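Utia Technical Evenings
Unit 11: Reading a desktop tower before you touch it

Most upgrade guides begin with a screwdriver. I distrust them. Half the "dead boards" brought to our Prulville bench had a part seated badly, and the owner had already bought a new one.

Lay the tower on its side, panel off, and find the socket first. 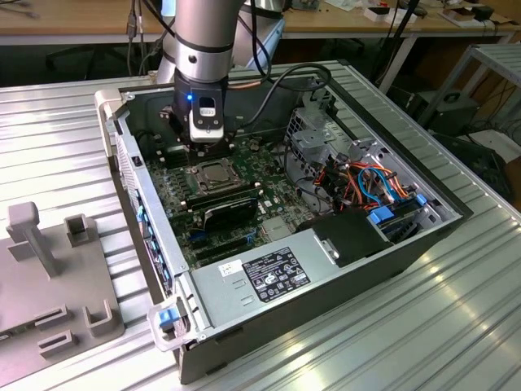
Fig. 1. Open tower on its side; no cooler on the CPU socket, power supply along the lower part of the case.

Guides love to say a bigger power supply cures everything. Ask for the evidence. The label on the unit lists its ratings, so copy them down and add up what your parts draw. One student's came to 576 watts on paper. The El Idrissi worksheet (page 39) has a table for this, though I would check its column for older cards.

Now the wiring. Color codes are a convention, and adapters do not always follow it. Trace each bundle to its connector by eye. Compare the drive bays, upper right, with the power supply along the front edge, and note where the colored wires loop.
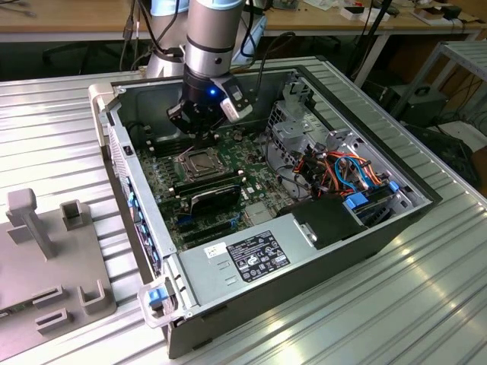
Before the next session

1. Sketch your own case from above: socket, memory slots, cards, drive cage, supply.
2. Copy the supply label in full.
3. Find one claim in the Ustura buying guide that gives no source. It should not take long.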